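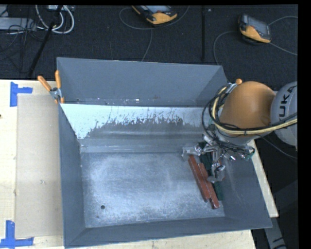
Hi all, picking up Aslı's question about the metal bins, because I've been using one for a couple of years now and have Opinions! I bought mine secondhand from the Randeder surplus sale in March of whatever year it was they moved buildings, and it lives on the table where I do most of my sorting. The scuffs don't bother me a bit. The bottom on mine has gone all cloudy and whitish in the middle and stayed darker near the edges, and the sloping panel in there is scratched up something awful, but it's still a perfectly good bin. The one thing I would look at is the little round hole down near the corner. Small screws and washers love it, so if you sort anything tiny, put a square of tape over it first (I use the cloth kind, it peels off cleaner).

On Fri, April 10, 2026, Aslı Tokgöz wrote:
> Does anybody here use a metal bin for sorting mixed hardware?
> My plastic tubs keep cracking and I'm fed up. I've seen the
> Skalteo ones for $80 but they look huge, and I worry about
> the noise. Also, do you paint them or leave them bare?

Noise - yes, it's loud. Dumping a coffee can of bolts into bare metal at seven in the morning did not make me popular at home. I tried a rubber mat on the bottom for a while and went back to bare, the mat grabbed everything and I could never sweep the last bits into a corner with my hand.

As for painting, I wouldn't. I did the inside of a smaller one and it was chipping within weeks, and then I was picking paint flakes out of my wood screws. Wipe it down with a dry rag and leave it alone.

Can't speak to the Skalteo size, but measure your table before you order! Remzi had to send one back.

If you want to try mine for a weekend, just holler.

Oral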